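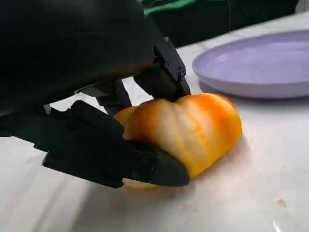
Re: what the hand cell did to our prep room

tudor_c
Posted 2018-10-05
A few people in the other thread asked how it's going at Lonmont, so I'm starting a new one. We pack mixed vegetable trays, and since spring we've had two robot hands on the pepper table. I love these things. The fingers have hinged links so they fold around a pepper with one pad low on the front and a bracket over the top, and it doesn't matter much that every pepper is a different lumpy shape. Lying on its side, stem end whichever way, fine.

Best shift so far was 1,677 peppers with both hands running. We had 16 people in the room before and we have 16 now, but the jobs moved. Four of us rotate through tending the cell and the rest went to trimming and tray checks, which were always behind.

Ask me anything, I'll talk about this all day (my wife will confirm).
- Tudor Costache

knifeside
1,677 between two hands over a whole shift? I could do that before lunch and still have time to complain about the coffee.

tudor_c
Ha, you could! So could I, ten years ago. My wrists can't now. We used to trade off every 20 minutes on that table because of the reaching, and people still went home sore. That part is gone and I don't miss it one bit.

ene_line3
We're getting the same kind of setup at Retinbridge and I'm less cheerful. They told us no layoffs, then they stopped replacing people who left. What happens to the 16 in a year?

tudor_c
Fair question and I don't know. Two people are leaving in the new year and I've asked in writing if those spots get filled. No answer yet.

helju_g
I run training at Bromau. Our crew got roughly half a day on the cell before it went live, and that was way too little. People were scared to touch the stop button in case they broke something! Now everyone does 15 stops and restarts with someone next to them before they tend it alone. Big difference in how relaxed the room feels.

Also, does yours set down cleanly? Ours liked to drop them on the rim of the plate.

tudor_c
Stealing the 15 restarts idea. Yes, we had the rim thing. Moving the plate a bit farther from the pick spot helped, and so did a slower release. One of the night crew worked that out, no engineer involved, and she's the one who teaches it now.

knifeside
Did she get paid more for that?

tudor_c
Cell tenders get a bump, yes. Small one.

knifeside
Then I'll stop grumbling for today. Still think a soft pepper gets squeezed worse by a machine. I can feel a bad one, it can't.

helju_g
Agree with knifeside there. We kept a person ahead of the pick for exactly that and I wouldn't give the spot up. Helju Grīnberga, if anyone from Retinbridge wants our training sheet, send me a message.

ene_line3
Messaged you. Thanks!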